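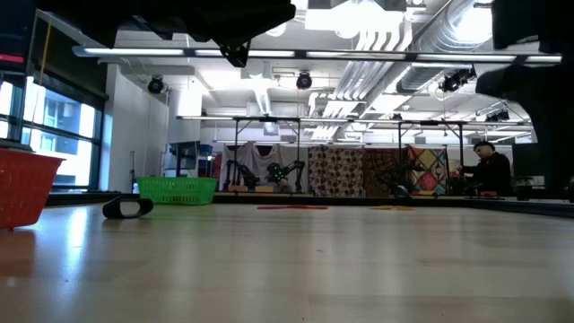
I'd been meaning to talk to the woman who runs the Kerndale swap ever since I came home from it in June with a bread machine I did not need (I've used it twice, and both loaves looked like hats). She said yes right away, on the condition that I leave her name out of it. "Everybody in town already knows who to call when they want to get rid of a couch," she said. "I don't need the rest of the county."

So we sat on her back steps with iced coffee and I asked how it started. She laughed at me. "It started with my divorce! I had two of some things and none of the others. I had three colanders and no can opener." She put a note up at the Pinto, the coffee place on the corner, asking if anyone wanted to trade, and six people showed up in her driveway. One of them brought a canoe.

The last one had 359 people through the door, which she knows because the hall makes her use a clicker for the fire rules. I asked if she misses the driveway days. She took a while with that one.

"I miss knowing what everybody took home," she said. "Back then I'd go over to somebody's house for dinner and eat off my own plates. I liked that a lot."

The rules have changed over the years. You used to have to bring something to take something, and she dropped that after watching a young guy stand outside with one sock puppet, looking miserable. Now you just come in. She does have a list of things she won't accept, and she rattled it off so fast I had to ask her to slow down: mattresses, car seats, open paint, anything that was ever a fish tank. "People swear it doesn't leak," she said. "It leaks."

I wanted to know about the dealers, since I'd heard grumbling. Last year a man drove over from Vosgate and filled a van with old radios, and some folks were pretty sore about it. She wasn't.

"He took the radios — so what? Those radios had been to four swaps. One of them was mine." What does bug her is people who come early and hide things under tables with a coat on top. She has found a waffle iron that way, and a whole set of encyclopedias, and she puts them right back out.

Money is the part she likes least. The hall costs 200 dollars for the day, and it used to come out of her purse. These days there's a coffee can by the exit and it mostly covers it. Tromolska, the moving company, lends her a truck at the end for whatever's left over, and she drives it herself, badly by her own account. "I took out a mailbox. I brought them a new one from the swap!"

I asked what she's taken home herself this year. A lamp, she said, and a jigsaw puzzle with 1000 pieces, all sky. She's done the edges. She asked if I wanted it when she's through, and I said sure, and then she asked how the bread was coming along.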